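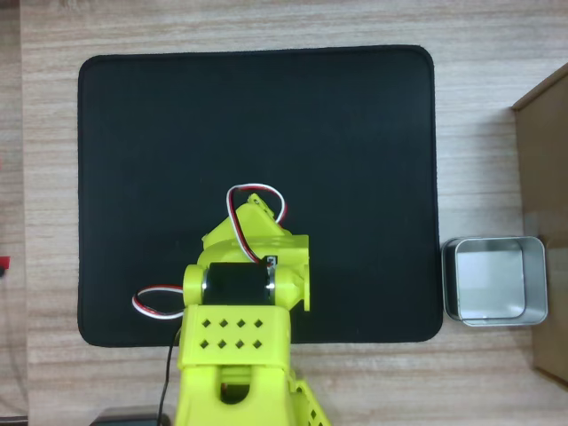
My project for this course was supposed to be about why students miss deadlines, and I turned in the proposal for it two days late. The question I settled on was narrower: does it matter whether you plan your work the night before or the same morning? Broda College gives every student a planner at orientation, and most of them go straight into a drawer. I wanted to find out if the drawer was the problem. Part of the method was to keep the planning spot the same each time, so that people weren't making lists on the bus one day and in bed the next. A black mat with a stitched edge on a pale wooden tabletop will do fine for this, as long as the list gets written there and nowhere else.

Method

I sent a sign-up form to the Vavadus and Paracha dorms in July, during the summer session, and ended up with 18 people who finished. Half wrote their list before bed, half wrote it by 9 a.m. Each list was limited to 5 tasks. I picked that limit after my own trial week, when I wrote down everything I had to do and then needed a nap.

Everyone logged their tasks in Dridach, a free checklist app that a friend's roommate built and has mostly stopped fixing. It records when a task is added and when it is checked off. It does not record whether the task was "buy stamps" or "write thesis," and I should have thought harder about that.

Results

Over the study the group entered 432 tasks and left 133 of them undone. The evening planners finished a somewhat larger share than the morning planners, but the gap was small and two very energetic people in the evening group account for a good part of it. Without them the two groups look pretty much alike.

The timestamps were more interesting. Morning planners often added a task and checked it off within the same minute. When I asked about this, several admitted they were writing down things they had already done. I do this too, and I left it out of the proposal.

Problems

The groups were not random. People picked their own time, so the night owls went to the evening group and stayed there. The app also crashed once and ate part of an afternoon, and I rebuilt those entries from what people remembered. Their memories were flattering.

What I would change

I would assign the groups myself and have people mark each task as small or large before starting it. I would also run it in the fall, when there is more to avoid. The last section of this report, on related reading, was number 4 on my list for the evening before it was due - it got moved to the morning, and it is shorter than planned.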